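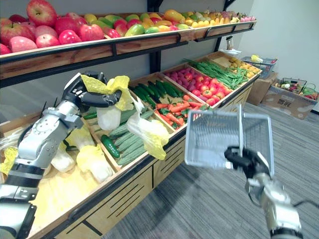
New produce corner opens at Alldale, and I went for the cabbage

19/07/2026

I had one thing on my list when I walked over to the Alldale market hall for the opening of the new produce corner, and that was napa cabbage. I came home with that plus a sack of apples, two mangoes I had no plan for, and a bunch of scribbled notes, so here goes.

If you haven't been by since April, the old card and gift shop at the back of the hall is gone. Stustari, the grocer that used to sell out of a cramped little unit by the bus stop, has taken over the whole space, and all of it is fruit and vegetables now. The shop had 500 square feet before. Now it has 2,926, and you feel it the second you get in there with a basket on your arm and don't have to back up to let someone past (I have apologized to so many elbows in that old shop!).

Mehrangiz Vahidi runs the place and was out on the floor most of the morning, in an apron, moving things from one shelf to another and then moving them back. I asked how the layout got decided. "I wanted apples at the front because people know what to do with an apple," she told me. "Then they look along the shelf and see the mangoes, and maybe today is the day."

Well, it was the day. The fruit goes along a long upper shelf with a wooden front and black rails, apples first at the near end and mangoes after them, and then more fruit as you go along. The apples are all mixed together, streaky red and yellow ones, pinkish ones, a few really dark red ones. I like that a lot. You can pick through and make up your own bag and it all rings up at the same price, which my kids thought was the best part of the whole trip. The mangoes are mixed too, green with yellow, and some closer to orange. I asked for one to eat that night and one for later in the week and got both picked out for me without any fuss.

Vegetables are in the bins below, and that's where my napa came from. At the old shop you had to ask for napa and hope. Vahidi says she'll have it every day from now on, along with whatever greens come in with the morning delivery. I bought one big one for kimchi and then went back for a smaller one for soup, and I'd say get there before lunch if you want your choice of the big ones.

The baskets are new too, a see-through gray-blue plastic with slots in the sides. They're light, and they hold more than I expected. Two napa cabbages will pretty much fill one, though, so grab a cart if you're doing a full week's shop. The carts live by the side door.

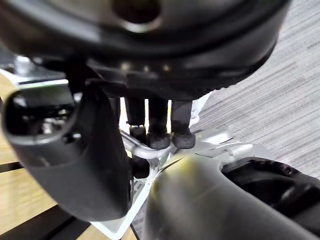 Rogelio Espiritu, who manages the hall, was there to cut the ribbon and then cut it again when the first try only got halfway through. He said the fit-out took 4 weeks longer than planned because of the floor drains, and that the local carpentry outfit Trunard put the shelving in over 3 nights so the rest of the hall could stay open. He also said the leaky skylight over the seating area is next on his list. I've heard that one before, but he did sound like he meant it.

A few other bits I wrote down. Mushi, the noodle counter across the aisle, is buying its greens from Stustari starting this week, and for now they've got a cabbage and pork bowl on the board as a special. I had it for lunch. Good broth, plenty of cabbage, a little heavy on the white pepper for me. There's a shelf of marked-down fruit by the register late in the day, mostly for people making jam or smoothies. And yes, you can still bring back your egg cartons, I asked.

One grumble, and then I'll stop. The price cards are handwritten and very pretty and I could not read half of them. I wasn't alone, the woman next to me was holding her glasses out at arm's length trying to work out what the pears cost. Vahidi says bigger cards are coming.

Stustari is open every day from 8 in the morning until 7 at night, inside the Alldale market hall. Parking is free for the first hour in the lot behind the building, and the side door next to the carts is the quickest way in. The old unit by the bus stop is closed for good, so don't go there by mistake like my neighbor did.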